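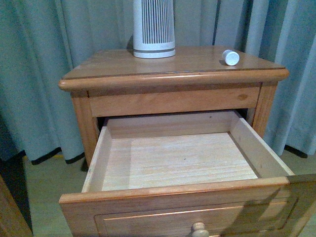

Finbarr Brophy wanted to know why the robot couldn't just be told. "It's a drawer," he said over the line from Olside. "Say drawer."

Donnie put the headset back on. It was try 433, a Thursday, and Pruklow paid by the try.

"It doesn't learn from words," he said. "It learns from my hands."

He moved slowly, the way he had once taught his daughter to tie a shoe.

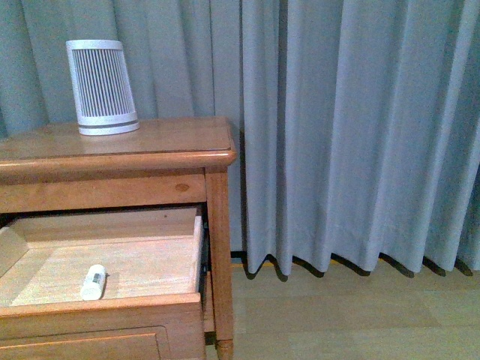
The small white tube in the open drawer.

"Again?" said Finbarr.

"Again," Donnie said, and reached.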